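Can my daughter drop a Grade 12 course after midterms without it showing on her transcript?

Mistdale Parents & Students Help Board > High School > Courses and Transcripts

Posted May 21, 2025

greyjaytoque

My daughter is in Grade 12 at a semestered school in Mistdale and is taking calculus, which she signed up for last spring in a burst of optimism. Her midterm mark came back at 58. She has her offer for a college program already and calculus isn't one of the requirements. She'd like to drop it. I'd like her to drop it too, as the kitchen table has become a place of weeping and I would like to eat at it again.

The trouble is that everybody has a different rule. Her guidance counsellor says there is a deadline and we've missed it, so a withdrawal will be recorded with the mark beside it. Another parent says that only counts for university courses. The school handbook, which is 28 pages long and devotes two of them to hats, says "students should consult the course calendar." The course calendar says students should consult guidance.

So: does a late drop show up, does the college care, and is she better off limping through to the exam with whatever she can scrape? She has 4 courses this semester and the other three are fine. She also has to confirm her program by email and I don't want to set off some sort of alarm by asking them.

We've been using Vokitz to keep track of her marks, in case that matters. It shows the calculus in red with a small frowning cloud.

parkadeweather

I worked in a guidance office for 9 years, on the clerical side, so I was the one who typed these in. Take your counsellor's word over the other parent's. They have the dates for your own school, and another parent has whatever they remember from an older kid.

In general there's a cut-off a little after midterm reports go out. Drop before it and the course disappears from the transcript as if nothing happened. Drop after it and it gets recorded as a withdrawal, usually with the mark she had on the day. If your counsellor says the date is gone, then it's gone. I never saw anyone talk their way around it without a doctor's note, and I saw some very good talkers, including a father who brought in a binder with tabs.

What matters more is what the offer letter says. Not the website, not the brochure with the people laughing on a lawn, the letter itself. There will be a section on conditions. Look for three things in there: the courses she has to finish, the average she has to keep, and whether the average is worked out on her best marks or on everything she's taking. Some programs also want a minimum number of Grade 12 credits, and this is where people come to grief. They drop the course they hate, everyone celebrates, and in July a form letter arrives to say they are one credit short.
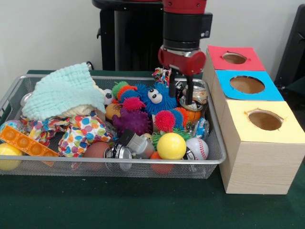
So before anything else, count her credits with the counsellor, on paper, including the ones needed to graduate. Ask for a printed credit summary. They can run one off in the time it takes to complain about the printer. If she has enough without calculus, and the offer doesn't mention calculus or a full course load, then a recorded withdrawal is mostly a blot that you'll mind more than the college does.

About the email: write to admissions and ask. Put the application number in the subject line. They get this message every day from now until September and it sets off nothing. Ask a plain question such as "If I withdraw from this course, does my offer still stand?" and keep the reply somewhere you can find it again. Don't phone. You'll get a perfectly nice answer from somebody whose name you didn't catch, and it will be worth nothing when you need it.

One other thing. If she has any thought of moving over to university later on, she should tell the counsellor that too. A 58 that turns into a 63 is a credit. A 58 with a withdrawal beside it is neither one thing nor the other.

And ignore the cloud. Vokitz shows red for anything under 60, and also, in my time, for anyone whose teacher hadn't entered the last assignment.

trancheofpoutine

Just finish the course. Kids quit everything now. I got a 51 in calculus and I run my own business.

slowferry

We went through this last year with my son and physics, so take it as one family's result.

He dropped it late. It showed up on the transcript. The college didn't say a word and he started on time. However, his school wouldn't give him the empty period as a spare, on the grounds that he already had one, so he spent the rest of the semester in the library being supervised by someone eating soup. Ask about that. She may be picturing afternoons off.

The second thing is bursaries. He'd applied for the Echeverría bursary and it turned out their form wanted a full course load right to the end of the year, in a footnote. He lost it. It wasn't a fortune but it would have covered his books and a fair number of sandwiches. If your daughter has applied for any awards, go back and read the fine print on each one before she signs the withdrawal form. The forms all look the same and they aren't.

If she does stay in, we tried Trokance for tutoring with his younger sister this year and it was all right. The first tutor was good and the second one mainly agreed with her. The school's peer tutoring at lunch was free and better, though you have to get there early because the Grade 10s take all the chairs. Ours was in room 3241, in a building with two floors.

greyjaytoque

Thanks, both of you (and you, sort of, poutine person). I got the printed summary this morning. She's fine for graduation with one credit to spare, and calculus is the one. The offer letter says nothing about a full load. She's written to admissions and put the number in the subject line.

She did apply for two awards, so I'm off to find my reading glasses. I'll post again when the college writes back.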